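The woman who cleans the bathrooms at the Stedport guesthouse would prefer that her name stay out of this. Her sister reads everything, she says, and she doesn't want to hear about it at dinner. She has been cleaning for a living for 16 years, first in private homes, then in offices, and now at a guesthouse with a bathroom attached to every room.

We met in the laundry room, where she was folding towels and kept folding them while we talked.

I asked her first how long a toilet should take.

"If it gets done every day, a few minutes," she said. "If somebody let it go for a month, you could be in there half the morning. People think it's about scrubbing hard. Mostly it's about how long since the last time."

She starts with the seat and lid up. The cleaner goes in under the rim, all the way around, and then she leaves it alone and does the sink and mirror.

"You have to let it sit," she said. "Read the bottle. Mine says ten minutes. People squirt it in and start brushing right away and flush, and they've sent their money down the drain. I used to do that too. I was in a hurry because I was paid by the house."

While the bowl sits she does not touch the outside of the toilet. That comes last, after the brush is put away, with a separate cloth. She uses yellow cloths for toilets and blue for everything else, and the yellow ones go in their own bag and their own wash.

The guesthouse buys its supplies through a company called Gondano, which delivers in April and again in the fall. The last order came to $946, most of it paper goods and cleaner. She was asked for her opinion on the brushes and gave it.

"They wanted to get the ones with the disposable heads," she said. "I told them no. The heads come off in the bowl. Then you're reaching in. I want a plain brush with stiff bristles, a round head and a long handle. The long handle matters the most. You don't want your hand down there, and you don't want to be bent over more than you have to."

She is particular about the holder as well. The narrow kind, she said, scrapes the brush on the way in and flings drops on the way out. She likes a wide one that a brush can drop into without aiming. It should be heavy enough to stay put, and it should have nothing inside it that can't be rinsed.

"Look in the bottom of yours when you get home," she said. "Go on. Most people have had the same water in there since they moved in."

Her method is to let the brush drip first. She lays the handle across the rim, lowers the seat onto it so it stays, and leaves the head hanging over the bowl while she does the floor. Then it goes back in the holder. Once a week the holder itself gets hot water and a little bleach and is turned upside down to dry. She was firm that bleach never goes in with any other cleaner, and said she had once had to leave a house and stand in the yard because a homeowner had helpfully added something to the bowl before she arrived.

I asked what she finds most often in other people's bathrooms.

"Under the rim," she said. "They do the part they can see. The water looks fine, the sides look fine, and you put the brush up under there and it comes out brown."

The second thing is the hinges. Dust and everything else gets behind the seat where it bolts on, and a cloth won't get all of it. She keeps an old toothbrush for that, marked with red nail polish so it can't be mistaken for anything else. On some seats the hinges release and the whole thing lifts away. She thinks every seat should be made that way and has said so to the owners.

Two of the bathrooms upstairs were redone last year with a brand called Ayele, and she has mixed feelings about them. The bowls are easy. The sides are smooth all the way down, with no pipework showing, so one wipe takes care of it.

"The old ones had all those curves in the back, and bolts with little caps on them," she said. "I lost a lot of time to those caps. The new ones I like. But they put one of them too close to the wall, and I can't get my arm in behind it. I have a flat duster on a stick for that one."

The whole upstairs job cost the owners $1,654 in plumbing labor, which she knows because she was there when the bill came and heard the reaction.

She has opinions on flush buttons, too. The shiny ones show every fingerprint and every drop of hard water. She wipes them with a cloth and plain warm water and then dries them right away – if you let them air-dry you get spots, and then it looks like you never did it. She doesn't use anything gritty on them. A cleaner she worked with in an office building scratched a whole row that way.

For the bowl she is careful about scrapers and pumice. They work on a hard water ring, but only if everything is kept wet, and she would try vinegar overnight before either one. She has used a descaler called Breker on bad rings and thought it was fine but no better than what she had. It smelled like a swimming pool.

"I'm not loyal," she said. "I buy what's on sale. The brush does the work."

How often should a brush be replaced? She shrugged at that one. When the bristles lie flat, she said, or when they've gone a color they didn't start out as. Black bristles hide it, so with those you have to look at the shape. At home she changes hers twice a year. At work she changes them when she feels like it and puts the new ones on the list.

She finished the towels and started on the pillowcases. I asked if she minded the work, and she said she minded the stairs. Bathrooms she has never minded. They're small, the door shuts, and you can tell when you're done.

"Kitchens, you're never done," she said. "Somebody comes in and makes toast."

Before I left I asked how she actually moves the brush, as I had been doing it the same way my whole life without thinking about it. She put down the pillowcase and showed me with her hand in the air.
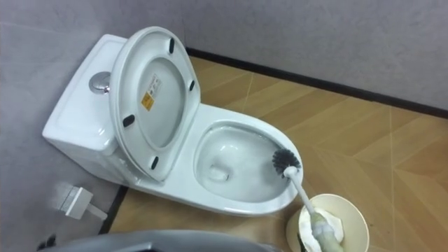

"Go under the rim first, all the way around, and press," she said. "Then the sides, going down. Then push it into the drain a few times, and that part you do last. Flush with the brush still in the bowl so it gets rinsed. If there's still a mark, do it again tomorrow. It'll come off by the end of the week if you keep at it."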